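Getting the Small Laundry Right: Socks, Fleece and Odd Bits

Most laundry advice is about shirts and stains. Socks, gloves, flannels and fleece throws make up the rest of the load in our house and they cause more bother than the shirts do. These are the things we do now, after a fair few years of doing them badly.

Before the wash

Unroll every sock. A sock that goes in balled up comes out balled up, with soap still in the toe and the middle as dirty as it went in. Shake walking socks and football socks out of the back door first, as grit and grass seeds will otherwise end up in the door seal.

Turn thick socks inside out. The inside is the part that has been against the foot. Thin cotton ones can go in as they are.

If you lose socks, use a mesh bag with a zip. Fill it no more than half full. A crammed bag spins into one heavy lump and the machine will thump about or stop and try to rebalance itself. Tie-top bags work loose. Safety pins through the cuffs also do the job, but they rust if you forget them in a damp pile, and they leave small holes in fine knits.

Sort by fluff as well as by colour. Fleece, towels and candlewick shed. Black socks, school trousers and anything with a nap will pick it up. Wash the shedders together and everything else will need far less brushing.

Temperatures

Ordinary socks go in at 40. Cotton sports socks that have been worn hard can take 60 if the label allows, and this does more for the smell than any amount of scented liquid. Wool goes on the wool cycle, cool, with the proper detergent. Don't soak wool overnight.

Skip fabric softener on sports socks, towels and fleece. It coats the fibres. Towels stop drying you and fleece goes flat and slightly greasy. If your water is hard, a splash of white vinegar in the rinse leaves towels less stiff. Check your machine's booklet first, as some makers don't want vinegar near their rubber seals.

Drying

Peg socks by the toe. The peg mark ends up where it doesn't show inside a shoe, and the elastic in the cuff isn't stretched by the weight of the wet foot. Hang the two of a pair side by side and half the sorting is done when you take them in.

Indoors, leave a gap between things on the airer, even if it means two goes. A packed airer takes until the next day and smells of it. We have an old wooden Kratochvíl rack, bought second-hand, and put a sheet of newspaper under it on the first evening. Open a window a crack. Socks on a hot radiator go crisp and the elastic gives up early.

Spin speed matters more than people think. Our machine goes up to 1,400, but 900 is plenty for socks and fleece.

Fleece throws and blankets

Wash a fleece on its own at 30, with a short spin and half the usual detergent. Shake it hard outdoors before it goes in and again when it comes out. Keep it out of a hot dryer. The pile melts very slightly at the tips and it never feels soft again. A cool setting is all right for ten minutes, or hang it over two lines so that air gets in the middle.

For the white specks that dark fleece collects, a damp rubber glove works as well as a sticky roller. Put it on, stroke the fabric in one direction and the bits gather into a roll you can pick off. Do it while the blanket is laid flat on the bed. A window squeegee does larger areas. If the specks come back after every wash, clean the machine's filter and run an empty hot wash.

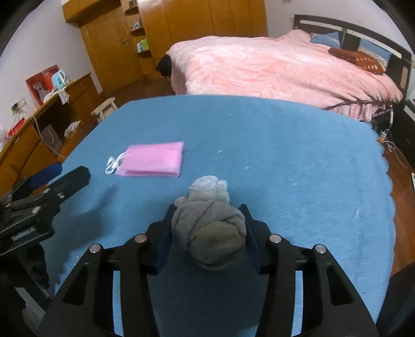
Shahab Daneshvar wrote in to say that rolling socks into balls ruins them, and that he has folded his flat in thirds for years and replaces far fewer than he used to. He lays one on top of the other, folds the toe up, folds again and stands them on edge in the drawer. His walking socks go on a shelf, unfolded, with the heels together.

He has a point about the cuffs. Turning one cuff over the pair stretches it every time, and it is always the outer sock that sags first. For everyday socks we still roll, but loosely, and without pulling the cuff right round. Anything woollen or expensive gets folded his way.

Odd socks

Keep one small box for singles and go through it once a month. Anything without a partner after two goes becomes a duster. They are good on blinds, banisters and the backs of radiators, pulled over a wooden spoon. A thick one filled with rice and tied off makes a decent draught stopper for a narrow window.

Buying several pairs of the same plain sock cuts out most of this. Throw out the stragglers first or you will be matching old grey to new grey for months.

Related tips
Descaling a kettle without the smell
Storing jumpers between February and autumn
Getting candle wax out of a tablecloth
Which pegs last outdoors
Cleaning the drawer of a washing machine

Contact | Copyright Fela Household Pages | Last updated 27 May 2020 | Back to top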